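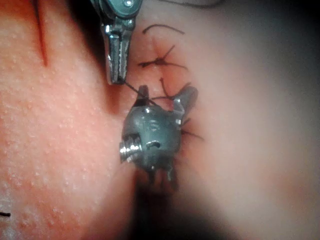
Kanham hospital says its waits are down. The count leaves people out

KANHAM – The hospital here told residents in August that its wait for routine surgery had been cut to six weeks, and it put the number on a banner over the main entrance. The number is correct as far as it goes. How far it goes is another matter.

The six-week figure covers patients from the day they are placed on the surgical list to the day they are given an operation date. It does not cover the time before that, when a patient has been referred by a family doctor and is waiting for a first visit with a surgeon. It does not cover the time after it, either. A patient who gets a date in week five for an operation in week 20 goes down in the hospital's books as a five-week wait.

Eirini Economou, the hospital's director of planning, confirmed the method in a phone interview and defended it. She said the measure was chosen two years ago, before she took the job, and that the hospital had kept it so one year could be compared with the next.

"We are comparing like with like," she said. "If we changed the yardstick now, you would be calling me to ask why we changed it."

That may be so. But the yardstick has moved at least once already. In the hospital's spring report, patients who turned down a first offer of a date stayed on the list with their original start day. In the August report they are put back to zero. A footnote on the last page says so in one sentence, and the banner does not mention it.

Asked how many patients had their clocks reset, Economou said she did not have the figure and would try to find it. A follow-up message the next morning got a short reply saying the figure was "not held in that form."

The total list stands at 1729 people, according to the same report. A year earlier it was above 2000. The hospital calls this progress, and some of it surely is. Two operating rooms that had been shut for repairs are back in use, and evening sessions have been added for hernia and gallbladder patients. Staff who work those sessions say they are full.

Other names came off the list without anyone having surgery. Over the winter the hospital mailed letters asking patients whether they still wanted their operation. Those who did not reply within the time given were removed. Patients can ask to be put back, but they have to go through their family doctor again to do it.

Kosmas Moschos, a retired bus driver who has been waiting for a hernia repair, said he learned he was off the list when he called to ask about his place in it. The letter had gone to an apartment he moved out of before the referral was made.

"The woman on the phone was very nice," Moschos said. "She told me I had been validated. I said, what does that mean, and she said it means you're not on here anymore."

He has since been put back, with a new start day. On paper he has been waiting less than a month.

Economou said checking a list by mail was normal practice and that a good share of the people written to had moved, been treated elsewhere or changed their minds. She could not say how many fell into each group. She also said the hospital now sends a text message along with the letter, a change made after complaints.

The report was put together with help from Hituver, a consulting firm hired by the hospital board last year. Hituver did not respond to questions about its role. The contract was approved at an open board meeting, but the fee was discussed in the closed part, and the hospital would not release it.

Ailbhe Rafferty, who teaches health statistics and has written about waiting lists in the region, looked over the August report at this newspaper's request. She said nothing in it was false.

"It's all in there if you read the notes," Rafferty said. "My question would be who they think is reading the notes. If I were a patient I would want to know one thing, and that's how long from when my doctor picks up the phone to when I'm on the table. I can't get that out of this document. I tried."

She said the hospital in neighboring Macedo publishes that number every quarter, and that it looks bad, nearly a year for some procedures. Macedo draws patients from a larger area and the two hospitals are not easy to compare. Still, she said, people there know what they are in for.

Board member Nkechi Onyeka, who voted to accept the report, said she had asked for the full wait to be shown and was told it would take a new records system. Onyeka said she had doubts about that answer, as the referral dates are written on every patient's chart.

"I'm glad the rooms are open. I mean that," she said. "But I get stopped in the grocery store by people who have been waiting since last fall, and they want to know who these six-week people are."

The hospital plans to ask the county for more money to keep the evening sessions going past the end of the year. The request, a draft of which was included in the public papers for the last board meeting, cites the six-week wait in its opening paragraph and again in its summary. It does not carry the footnote.

Fotini Karagiannis, who handles press for the hospital, said the draft was still being worked on and that the county would be given "all relevant context." She declined to say whether that would include the number of patients removed by mail. She said the banner would stay up.

The county is expected to take up the request at its next budget session. Onyeka said she would raise the referral dates again before then, and would ask for the answer in writing.

14 comments
Shared 62 times

Related stories
Bornico clinic to cut Saturday hours
County budget session: what is on the table
Macedo hospital parking fees going up again
Letters: My mother's hip and the missing paperwork
Kanham board fills empty seat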